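Trading in vs. selling it myself, need some opinions
Forum: Buying, Selling and Leasing

emmett_h
Hi all, long-time reader and not much of a poster, so bear with me. I've got a Statau wagon coming up on the end of its loan in March, and I'm trying to decide whether to trade it in at the dealer or put an ad up and sell it on my own. The dealer (Pruitt, out by the highway) looked it over and came in $1000 under what I was hoping for. They were perfectly pleasant about it, offered me coffee and everything, but that's real money in our house! The car is clean, one owner, all the service slips in a folder, and the only thing wrong with it is a scuff on the rear bumper from a shopping cart. My wife says take the trade and be done. I keep thinking a wagon like this ought to hold its value better than that. What would you folks do?

Sorcha Menzies
Welcome out of the shadows, Emmett! I'm with your wife, I'm afraid. I sold my last car myself and it ate up most of my evenings for weeks, between the people who never showed up and the fellow who wanted to pay me partly in firewood (nice firewood, to be fair). Also, check how sales tax works in your state. In mine you only pay tax on the difference between the new car and the trade, and once I'd done that math the gap was a whole lot smaller than it looked on the dealer's sheet.

alaric_b
I'll disagree with Sorcha, in a friendly way. The tax point is a good one, but $1000 is still worth a few evenings to most people. Before you do anything, though, get more offers. I took my Arnorel to four different places and the spread between the lowest and the highest would have bought a nice set of tires. Pruitt's first number is only a first number, and they know it.

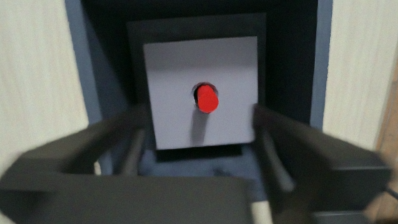
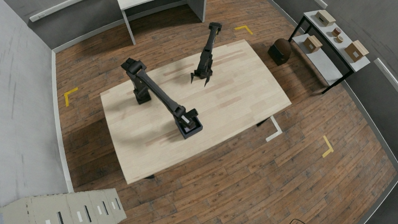
Getting more than one offer

alaric_b
I've moved this bit under its own heading so folks can find it later, as it comes up every spring. Get the offers in writing and see how long each one is good for. Then take the best one back to the dealer you want to buy from and ask, nicely, if they'll match it. Keep the talk about your trade separate from the talk about the new car's price, or you'll lose track of which number moved.

Rosalind Haverford
Hello dear people. I'd add that you should call your lender and ask for the payoff amount, good through a certain day. It won't be the same as the balance on your statement. When I traded my little Zelar mine was $136 higher than I'd planned on, just interest and a fee, and I sat there at the desk feeling quite silly, digging around for my checkbook.

danylo_hr
I don't agree that matching works as often as Alaric makes out. I tried it last year and the manager simply raised the price of the new car by nearly the same amount. Separate talks or not, look at the total you're paying at the bottom of the page, with tax and fees in it. Everything above that line can be shuffled around.

alaric_b
Fair enough, Danylo, and I should have said that. Bottom line first, always. I do think it's worth asking though, it costs you one awkward minute.

Sorcha Menzies
And leave the bumper alone, Emmett! I had one repainted before a trade and didn't get a penny more for it. Wash it, vacuum it, bring both keys.

emmett_h
You're all so kind, thank you. I called the lender over lunch and the payoff was $17 off my statement, so no nasty surprises there. I've got two more places to visit, and I'll bring the folder and the second key (if I can find the second key).

Rosalind Haverford
Try the coat you wore last winter, Emmett. Let us know what they offer you!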